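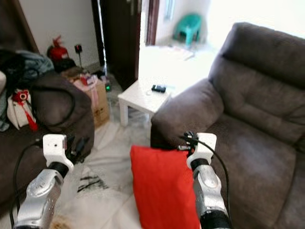
How to set safe working rules for a two-arm robot in a living room

Updated Sep 26, 2019

At Gareo we write the house rules before we switch on the arms. The rules in this page come from our Pallholm project, where the robot works with cushions and cloths beside ordinary sofas. They do not replace the manual of your robot or the safety law of your country.

Step 1. Mark the working area

Move both arms slowly, by hand guiding, to the farthest points which the task needs. Put tape on the floor 20 inches outside of these points. Every person stays behind the tape while the motors have power. If somebody must cross it, the operator says "stop" in a loud voice and presses the button first.

Step 2. Check the floor and the furniture

Remove bags, straps and loose clothing from every place the grippers can reach. A strap which makes a loop is the worst, for a finger can enter it and pull. Keep the doorway free. Learn where the fire extinguisher is before you begin, and do not hang anything on it.

Step 3. Check the cables

Turn each wrist to both of its limits and watch the cable on the outer side of the arm. It should have enough length for the full turn, but it should not touch the floor or the furniture. Do this again after any change of gripper.

Step 4. Set speed and force

Begin with the lowest speed in the menu. For soft objects we close the fingers only until the fabric does not slip. When two arms hold one cloth, they can pull against each other, and the force then goes into the wrists. Set the force limit for both arms together, and test it with an old cloth. 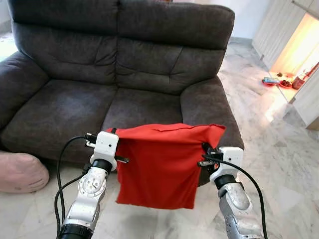 Can one operator watch both arms alone?

One operator is enough at low speed, if the stop button stays in the hand and the operator has no other work. For faster motion we ask for a second person.

Step 5. Write the log

After each session, write the task, the speed setting and every stop, also the stops made by mistake. We use the Schouten form, but a paper notebook is also good. In June our log passed 3,331 entries, and 454 of them were stops.

Step 6. Finish the session

Open the grippers, bring the arms to the rest position and cut the motor power. Wait 5 minutes before you touch the joint covers. The checklist for battery charging is on the Givberg page.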